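Sandness Table Top, Pale Finish

Made by Bellau. Part of the Guthrie range.

The Sandness is a replacement top for fixed and folding underframes. It is supplied undrilled, with the edges sanded. Screws are not included. The Prornico underframe needs 9 fixing points and must be ordered separately.

Length: 158 cm
Thickness: 3 cm
Weight: 19 kg
Use: indoor only
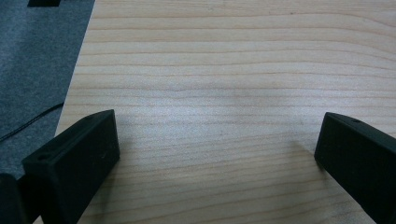 Pale wood with fine, wavy grain.

Grain and tone vary from one top to the next. Tops ordered together are taken from the same batch where stock allows. Matching to an earlier order cannot be guaranteed. Small offcuts for colour checking can be sent on request.

Store flat and off the floor until fitting. Leave the top unwrapped in the room overnight before drilling. Pilot holes should be no deeper than two thirds of the thickness. Do not overtighten.

Pale tops darken slightly with daylight. Move lamps and mats from time to time during the first months.
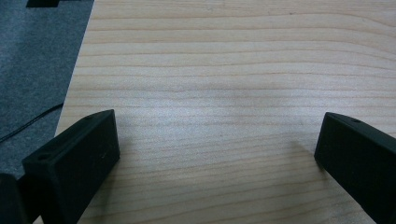
Cleaning

Wipe with a damp cloth and dry at once. Do not use bleach, wire wool or wax polish. Marks may be sanded out by hand along the grain with fine paper.

Delivery is to the ground floor. Page last revised 06/08/2019.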